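Dye notebook, May
Madder on wool, third series

Started at 8:40. The purpose of this series is to find why the Nautiyal wool comes out more brown than the Santhorpe wool from the same pot. In the last series I suspected the rinse. Now I suspect the scouring, and a little also our tap water.

Both wools were weighed dry and tied in small skeins of 10 grams, with a cotton thread and knots for the number. One knot is Nautiyal, two knots is Santhorpe. Please do not cut the knots before I have written the results, last time I had to guess by touch.

Scouring: neutral soap, 60 degrees, 42 minutes. It should have been 40 but I was on the telephone. The Nautiyal water was quite yellow, so I scoured this wool a second time and kept one skein apart with only one scouring for comparison. 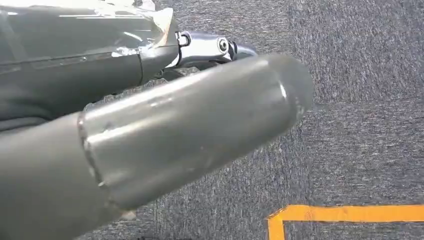
Mordant

Alum at 12 percent of the weight of fiber, with 5 percent cream of tartar. Dissolved separately in hot water and then added to the pot. I raised the temperature slowly to 80, held it one hour and let the skeins cool in the bath. Arif Fakir thinks we should leave out the cream of tartar with madder, because in his experience the red becomes more orange. I would like to try this, but I don't want to change two things in one series.

The mordanted skeins were kept damp in a towel. I did not rinse them, only pressed them.

Dye bath

Ground madder root from the Ivevier bag, the older one, 70 grams for the whole pot. I soaked it overnight in cold water. The first water was poured away, it contains mostly the yellow and brown part. I added a spoon of chalk because our water is soft.

Temperature is the main difficulty. Above 70 degrees the madder gives brown, every book says it and I have proved it many times against my will. The hot plate overshoots when it is set to the middle position. I got better control with the low position and a lid, although it takes a long time to arrive there.

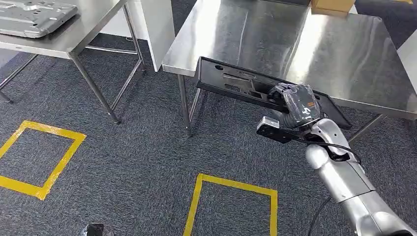 At 11:15 the bath was at 64 and stayed between 62 and 66 for the next hour. I turned the skeins with the glass rod every ten minutes, gently, otherwise the Santhorpe wool begins to felt. It felted slightly anyway on skein 17, at the side where the thread was tied too tight.

Observations after one hour, still wet:
Nautiyal, two scourings - clear brick red, even.
Nautiyal, one scouring - duller, with a pale place near the knot.
Santhorpe - a bit more pink than the others, very even.

So the second scouring helps, I think. The final color can only be judged when everything is dry, and by daylight. I will put the skeins beside the Balau shade card, which is old but has been kept in a drawer.

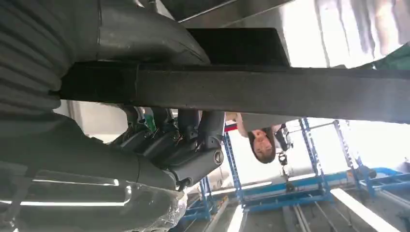
To do

Order alum, the jar is nearly finished.
Repeat with no cream of tartar, as Arif proposed, same wool and same root.
Use the exhaust bath for a second set of skeins - it still has a good color, and I covered it with a plate.
Check the thermometer in ice water. I have a doubt about it.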